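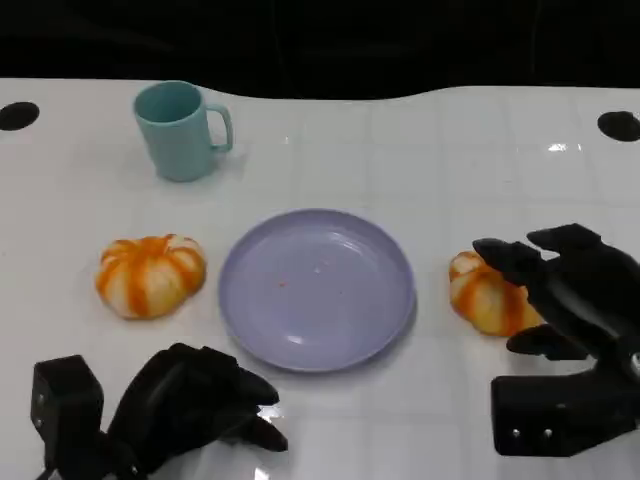 I've had the Pondlow two-hand kit on trial since July, and I think it's worth the money, mostly for boring reasons. The price is $1588 with the Orer software thrown in, and you get 2 hands, the wrist mounts and a phone line where a real person picks up (I called twice!).

People keep telling me to wait for the Guo. Maybe it'll be faster. But I don't need fast -- I need fingers I can fix myself on a weeknight, and on the Pondlow a worn fingertip is a $7 part and a small screwdriver.

My gripe is the manual. It runs 201 pages and still sends you to the Plelel forum to learn how to set the grip for round, lumpy stuff. Come on, half of what anybody picks up is round and lumpy! Put it in chapter one.

Would I buy it again? Yes, and I'd skip the carrying case.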